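Chapter 9
Chores and Machines: How Far Along Are We?

In this chapter you will
look at why housework and small shop jobs have been so slow to hand over to machines
learn to break an ordinary chore into the steps a machine would have to manage
practice reading a claim about a "chore robot" with a fair but careful eye

Opening story: The basket on the stairs

When Khrystyna Kostiuk was a girl, her family ran a small laundry and mending shop in the town of Grendbridge, in two rooms below the apartment where they lived. The washing was done by machine, of course, and so was the drying, and her father was very proud of both machines and would show them to anyone who stood still long enough. Yet the family was busy from breakfast until well after supper. Someone had to carry the baskets up and down the stairs, turn the sleeves right side out, find the missing sock, clip the delicate things to the line, fold, stack, staple the paper ticket to the bag, and wipe down the counter before the next customer came through the door.

"We had two big machines," she wrote many years later, in a letter to the authors of this book, "and every one of us was still working for them."

That sentence is a good place to begin. We tend to say that the washing machine does the laundry, and in a way it does. It took over the hardest, wettest and most tiring part of the job, and anyone who has scrubbed a bedsheet by hand will be grateful for it. But a great many small tasks were left on either side of that machine, like the crusts around a sandwich, and those tasks have stayed with people ever since.

Small jobs, big trouble

Think for a moment about a clothespin. You have very likely used one without giving it a single thought. You picked it up from a pile where it lay any which way, turned it in your fingers until it faced the right direction, squeezed it just hard enough, slid it over a wet shirt, and let go. If it slipped, you felt it slip before you saw it, and your hand corrected itself while you went on talking with whoever was in the yard with you. A young child can learn to do this in an afternoon (and will probably pinch a brother or sister along the way).

For a machine, each of those little moments is a problem of its own. It has to find the pin, choose where to take hold of it, hold it without dropping or crushing it, and keep track of a shirt that changes shape every time it is touched. Engineers sometimes call things like shirts, towels and bedsheets "soft goods," and soft goods are famous for causing trouble. A wooden block looks like a block from every side. A crumpled shirt may never lie quite the same way twice.
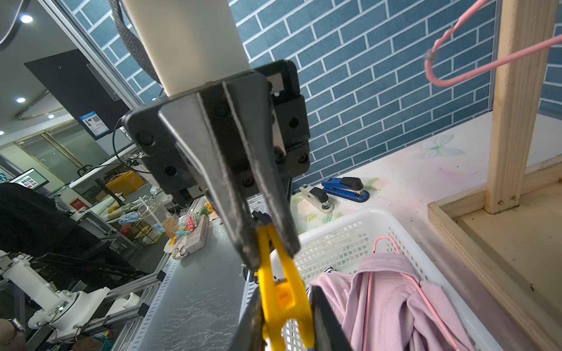 So can a robot do the laundry from start to finish yet?

At home, with any basket of clothes and no person standing by, a robot still can't be counted on to do the whole job. Single steps such as picking up a garment or folding a towel laid flat have been managed under careful conditions, but joining all the steps together, in a room that changes from day to day, remains much harder.

A tale of two workplaces

It helps to compare the home with the shop floor, where machines have had a much longer and happier career. Solomiia Ostapchuk spent most of her working life at Darwish, a maker of cabinet hardware, and she was there when the company put in its first automatic packing line, which everyone called Bustum after the name on its crate. Bustum put hinges into boxes. It could fill 248 boxes in an hour, all day long, and it never once asked for a chair.

But look at what had been arranged for it. The hinges came down a chute, all facing the same way. The boxes were one size. The lights were never moved, the floor was never cluttered, and no one left a coffee cup in the way — or at least, no one did it a second time. When the company later asked whether Bustum could also sort the returned goods, which arrived in bags of every kind with tape and paper and the odd loose screw, the answer after a long trial was that it could sort 80 items out of every 951 without help. The rest went to a table where two people handled them by eye and by hand, chatting as they worked.

Mrs. Ostapchuk liked to say that the packing line had been given a very tidy house to live in. Our own houses are seldom so tidy, and most of us would not care to live in one that was.

Words to know

Chore: a regular task that keeps a home or workplace in order.
Grasp: the way a hand or machine takes hold of an object.
Soft goods: items such as cloth that change shape when handled.
Structured setting: a place arranged so that things are always where a machine expects them.

Before you read on

Choose one chore you did this week and write down every step, even the ones that seem too small to mention. Most students stop at five or six. Try to keep going, and include the moments when you looked, felt or changed your mind. Then mark each step with an S if it could take place in a structured setting, and with a U if it could not. Keep your list somewhere safe — we will come back to it in Section 9.2, when we meet the Cluvia dish-sorting trial and see which steps its designers decided to leave to people.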